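Friday's cook was the pressure-brewed stock test I mentioned in April, along with the coffee tasting at Devadiga. I'll take the coffee first, as my notes are fresher.

## Devadiga, the tasting

Devadiga runs an open cupping in the back half of the shop. Tickets include the tasting and a bag of whatever you liked best. Usha Gowda was pouring. She sets 8 grams per bowl and fills to 148 grams of water, a slightly stronger ratio than I use at home, and breaks the crust at four minutes.

There were five bowls. Three were washed coffees, and I couldn't reliably tell two of those apart on the second pass. The fourth was a natural with a strong smell of dried fig and a thin body. The fifth was the one they sell as Darker, and the name is accurate. It is roasted well past what I normally buy. Black, it tasted of toast and cocoa with some ash at the finish. With a spoonful of milk the ash dropped out and it was the best cup on the table.

I took the bag of Darker. Settings so far, on the hand grinder:

- 18 clicks: slow, bitter, stalled near the end
- 21 clicks: fine, a little flat
- 20 clicks with cooler water: what I'm drinking now

I also asked Usha about storage. She freezes in small jars and grinds straight from frozen. I have been thawing overnight for two years. I'll run both side by side and write it up if there is a difference worth a post.

## Stock

The question was whether roasting the bones first matters when the stock is going to be pressure cooked anyway. Sowmya Kaimal left a comment on the last stock post saying it doesn't, and that browning the onions hard gets you most of the way with less washing up.

Both batches used the same chicken backs from the Plakolum market, split evenly by weight. Each got one onion, one carrot, a bay leaf and no salt. Batch A had the backs roasted on a sheet pan until dark at the edges. Batch B had raw backs and an onion browned cut side down in a dry skillet until it was nearly black.

Both cooked for 80 minutes at high pressure with a natural release, then were strained and chilled.

Results:

| | Batch A | Batch B |
|---|---|---|
| Color | medium brown | deep gold |
| Set when cold | soft | firm |
| Smell | roast chicken | onion, clean chicken |
| Fat on top | thin layer | thick layer |

The fat difference makes sense. A lot of it rendered onto the sheet pan in batch A, and I poured that into a jar for potatoes. I can't fully account for the firmer set in B. My guess is that I added slightly more water to A when I rinsed the pan into the pot, so the comparison isn't as clean as I'd like.

For drinking from a mug with salt, I preferred A. For rice and for the lentil soup, B was better, and it took much less cleaning. I'll make B by default and keep A for gravy.

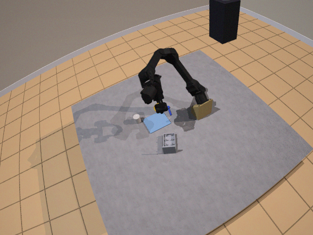

*Black arm, tan base, gray mat (rendered).*

## Small items

The Treltolcombe hot sauce is back on the shelf with a new cap. The old one clogged and the new one pours too fast. Same sauce as far as I can tell, with plenty of vinegar and moderate heat. Still good on eggs.

I checked the oven with a second thermometer. Set to 200 °C, it settles low and takes a long time to recover after the door opens. Any baking times I've posted since the move are probably a few minutes long for a normal oven. I've started correcting the flatbread and the granola, and the rest will follow.

Next up is the frozen bean test, then a second round of stock with the water weighed properly. If you have a preferred onion for browning, leave it in the comments. I used plain yellow.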